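2019-07-12

Knits, second day. Worked through the rest of the Lindemann carton, which leaves the two Alteck bags for next week. Table wiped down before starting and the lint roller refilled. Scale was reading 30 g high with nothing on it, so I zeroed it and reweighed the first few pieces from this morning. Corrected weights are in pencil next to the old ones.

Melahat wants body length and chest width taken with the garment lying flat, no pinning, and the tape run along the table edge first to get it straight. Fine with me. Pinning took longer and we got different numbers each time anyway.
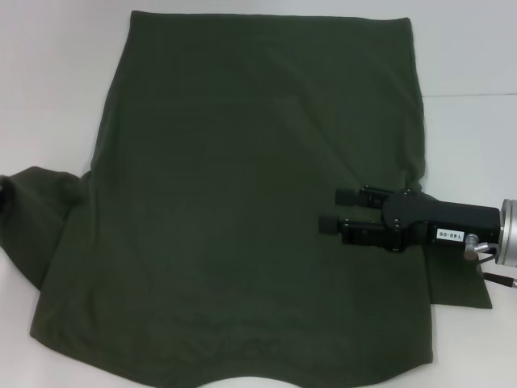 Piece 349 is entered as a sweater for now, though it could go down as a long-sleeved knit shirt; Anneliese to decide. Weight 300 g on the corrected scale. I want to change the order of work on these. Body first, smoothed from the middle outward, then the sleeves one at a time. On the dark green one the left sleeve was still bunched up beside the body while the main part lay more or less flat, and a chest reading taken like that can't be trusted. The upper half had creases in it too, more toward the right. Lay it out again before measuring, and write "relaid" in the last column.

Color names: Anneliese Petersen had "forest" on her sheet and I had "olive" on mine. Use "dark green" on both until the Vanlow shade card gets here.

Nearly 600 labels left on the roll. Steamer needs descaling before Monday. Ask Melahat if the Onulen bags can be used for folded knits or only for shirts.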